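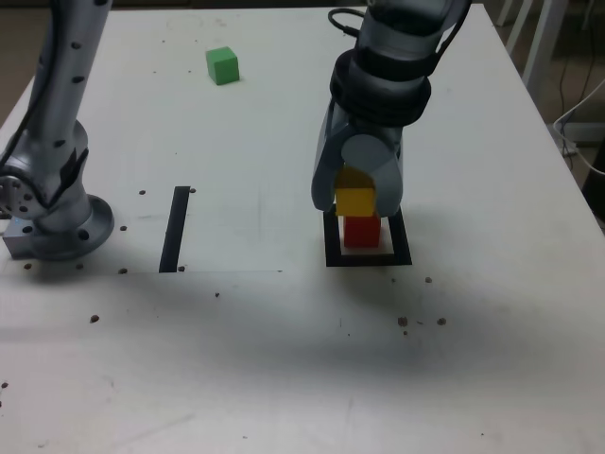
Bench 4, block stacking: yellow over red at the taped square, green still to go.

Pre-purchase inspection, two-arm tabletop cell
Site: Clulunham
Seller: Brurkico
Inspected by: Gizella Szénási
Date: April 17, 2021

1. Arm base bolted down
OK. Left flange is bolted to the tabletop. Ask what the table itself is rated for. The quote doesn't say.

2. Work surface clean
FAIL. Small brown specks scattered over the white top. Wipe down before every run, and put that in somebody's hours. The seller's labor figure has no cleaning in it.

3. Work area marked
PARTIAL. Black tape square and one strip. Fine for a bench demo. I would not pay the "calibrated layout" line for tape.

4. Cables secured
FAIL. Black cable looped over the top of the right arm, white bundle hanging down beside the table. Price proper cable guides now or we will be buying cables later.

5. Gripper suited to our parts
NOT SHOWN. Two fingers and a cube. Our parts are not cubes. Dreratlow wants 16 part types handled and the offer lists one gripper. Get the cost of spare fingers in writing.

6. Emergency stop in reach of operator
OPEN. Location to be confirmed by seller. No sign-off without it.

7. Guarding
OPEN. Listed as "optional" at $484 per panel. It isn't optional for us. Add it to the base price before comparing with McIntyre.

8. Cycle rate
OPEN. Brochure claims 40 stacks an hour. I want a full shift log, with the misses left in.

9. Second arm needed
DOUBTFUL. One arm has the yellow block. Seller to explain what we get for the price of two.

Comments (F. Bélanger, purchasing): Agree on 4 and 7. Less worried about 3, tape is cheap to redo. Can we rent through May?

Reply (G.S.): Rent, yes, if 6 is closed first. No deposit until then.

Result: HOLD. Reinspect items 2, 4, 6 and 7.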